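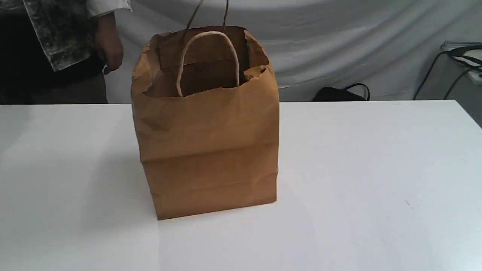
Brown paper carrier with twisted handles, on the white table. See item 3.

Grumasby Food Share — notes from the November packing meeting

Started at 7, or a bit after, as we were still hunting for the extension lead. I'm doing the minutes again, so apologies in advance for my style. If I've got anything wrong, tell me before the next one and I'll put it right.

1. Last month's notes

Agreed, with one change. I'd written that the Kleinschmidt bakery would drop off bread on Thursday mornings, and it's Thursday afternoons. Sorry to whoever came down early and stood in the drizzle!

2. Money

We have 1,365 pounds in the account after paying for the hall. The bill for tape, labels and marker pens came to 91 pounds, which made a few of us wince, but it covers us up to Easter. There was a short grumble about the price of decent tape (I may have started it). We agreed to carry on with the good stuff, having all had a go with the cheap roll and ended up picking at the end of it with our fingernails.

3. Bags

This was the long one. We've used thin plastic carriers for the parcels up to now and the box of them is nearly finished, so the question was whether to go over to paper. Koko, the wholesaler we get the tins from, can do plain brown ones with twisted paper handles in packs of 200. No printing on them, and most people liked that. Someone said it feels more like coming home with your shopping and less like being handed something, and there was a lot of nodding round the room.

Points raised, in no special order:

They stand up by themselves on the table when they're open, so one person can pack without a second person holding the top. I can't tell you how happy this made me. My whole October was spent holding bags open.

They crease. The fold across the lower part of the front, where the base has been flat, doesn't really go away, and the rim gets crumpled quite quickly too. Two people thought this looked scruffy. The rest of us thought a bag is a bag, and a crease doesn't matter once there are potatoes in it.

Rain. We had a proper back and forth over this one. Lots of our households walk, and it's a fair way up the hill to the Ornano flats with a heavy parcel. Suggestions were to keep the last of the plastic ones for wet days, to ask people to bring a bag for life if they've got one, or to double up the paper. Doubling up was voted down as it eats through the pack twice as fast. We'll do the first two and see how it goes.

Handles. There was some worry that they'd give way with tins in. We agreed to split the tins over two bags for bigger families, and to ask people to put a hand underneath when they pick one up. I'll write a little sign for the collection table.

Decision: buy one pack of 200 and try them up to the end of the month. If we hate them we'll say so next time.

4. How we pack them

As we were on the subject, we had a go at agreeing an order, so that the parcels come out the same whoever is on shift. Press the bottom out flat with your fist first. Tins and jars go in next, standing up, then pasta, rice and cereal round the sides, then anything soft. Bread right at the top, please — I had a phone call about a loaf last month that I'd rather not have again. Eggs go in the hand and not in the bag.

Please don't staple the tops. If a bag needs closing, fold the rim over once and use one bit of tape. And leave the handles up on the outside, as it's a fiddle to fish them out from under a box of cornflakes.

Small bags of pet food are to be kept separate with a green label. We ran out of green labels, so for now it's a green dot in marker pen.

5. The storeroom

The shelf by the door is still wobbly. We can fit 12 crates in there if they go in longways, and rather fewer if they go in the way they've been going in. Could everyone please put them in longways! Paper bags are to live on the top shelf, away from the damp patch by the window.

6. Any other business

The kettle needs descaling. The hall would like the chairs stacked in sixes, as the taller stacks have been marking the wall. A question came up about doing a Christmas extra in each parcel, mince pies or a small pudding, and everybody liked the idea, so it goes on next month's list with a price next to it.

We finished at twenty to nine. Next meeting is the same place, same time, on a Thursday again, and could people bring back any empty crates they've got in the car.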